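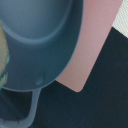 Vasylyna Kushnir wrote to ask why anyone would put a near-black top on a work table when it shows every crumb, thread and fingerprint, and whether the people who sell them have ever had to wipe one down. She has gone back to white.

We put the complaint to Lukian Mykhailiuk, who fits out sewing rooms, packing rooms and home workshops from a unit in Pondow. He accepted most of it.

"She is right about the crumbs," he said. "A dark top shows pale dirt and a white top shows dark dirt. In most rooms the dirt is pale. Dust is pale, lint is pale, dried soap is pale. So a dark top looks dirty sooner. Whether it is dirtier is a separate matter, and it has more to do with how often you wipe it."

His argument for dark surfaces concerns the work done on them. A table used for sorting, folding or laying out small items functions as a background, and the eye finds an object by its edge. Light and mid-tone goods, he said, have a clear edge against a dark ground. The same goods on a white top lose theirs, particularly under a strong overhead lamp.

"Beige is the one people forget. Beige on white is hard work after an hour. Beige on pale wood is worse. Put anything beige with a bit of green in the pattern on a black top and you can pick it up without looking for it."

He does not recommend a dark top to everyone. Anyone who works mostly with navy, brown or black goods should have a light one, and anyone who handles both should have a light top and keep a dark mat for it. The mat should be large enough that the hands stay over it. A mat the size of a dinner plate sets up a second edge in the middle of the work, and the eye keeps going to that edge.

On finish he was more definite. Gloss is unsuitable in either color. A glossy black surface gives a reflection of the lamp, and often of the ceiling, and any small item that lands in the reflection has to be hunted for by touch. He specifies a dead matte or a very low sheen. The drawback of matte is that it holds skin oil. A thumbprint on gloss comes off with one pass of a dry cloth, and on matte it may need a damp one with a drop of dish soap, then a second cloth to dry.

"Do not use spray polish on matte. It fills the texture and you get a shiny patch where you work and a dull border where you don't. I am asked to fix that more than anything else. You can't fix it on a coated board. You replace the top or live with the patch."

For painted tops he gives 2 coats over primer, with a light sanding between them and none after the last. The top is then left alone. He leaves his own for 3 days before anything is set down and 40 before anything heavy is left standing overnight. Customers shorten the second period. The usual result is a ring or a rectangular mark, and it is visible only from a low angle.

"They tell me it was dry. It was dry. It wasn't hard."

We asked about lighting, which takes up several lines of Ms. Kushnir's letter. Her room has a single fixture in the center of the ceiling, and she finds that her own shadow falls on the table whichever way she sits.

Mykhailiuk said that a dark top needs more light than a pale one, and that this is the fairest objection to it. A white table throws light back up onto the underside of whatever is being held over it. A black table returns very little. Details on the lower side of an object go dark, and the user begins tilting and turning things to see them. He adds a second lamp, low and to one side, opposite the working hand. He uses bulbs marked 4000 K throughout. Warmer bulbs, in his experience, push beige and pale green toward each other, and two bulbs of different color over one table are worse than either alone.

"If you can afford one change, move the lamp. Don't buy a table."

There was some disagreement on this point. Darnell Lindgren, who shares the Pondow unit and builds the frames and legs, considers the side lamp a nuisance. It takes up a corner of the top, the cord crosses the work, and in a small room it shines in the face of anyone coming through the door. He would fix a strip under a shelf at the back of the table. Mykhailiuk's answer was that a strip at the back lights the back. They have had this conversation before and did not settle it during our visit.

Lindgren's own concern is the edge. He rounds the front edge of every top, by hand on the small ones, to a curve that a forearm can rest against. On a painted dark top a square edge wears through first, and the pale board underneath shows as a bright line. "You see that line from across the room," he said. "On a white table the wear would be there too. You'd never notice." For the same reason he will not put a thin applied strip on a black top unless the strip is dark all the way through.

Both men advised against leaving patterned items lying along the side of a table used for sorting. Mykhailiuk keeps the area next to the work plain. A busy pattern at the margin competes with small objects, and thread ends and clips disappear into it. He moves such things to a shelf or a drawer before starting and puts them back afterward. Lindgren said he does the same, then conceded that his bench at the time had a paint chart, a lunch bag and two catalogs on it.

As to cleaning, the routine at the unit is a soft brush first, always toward the user and into the hand, followed by the damp cloth. Wiping before brushing drags grit across the surface. On matte black the scratches come up gray and run in the direction of the wipe. A wax crayon in the right color will hide one or two of them. It will not hide a table full.

Ms. Kushnir's old top is in her garage. Mykhailiuk suggested she cut a piece from it, round the corners, glue felt to the back and use it as a mat on the white one. Lindgren offered to do the corners.

Filed under: Workrooms > Tables and Surfaces > Interviews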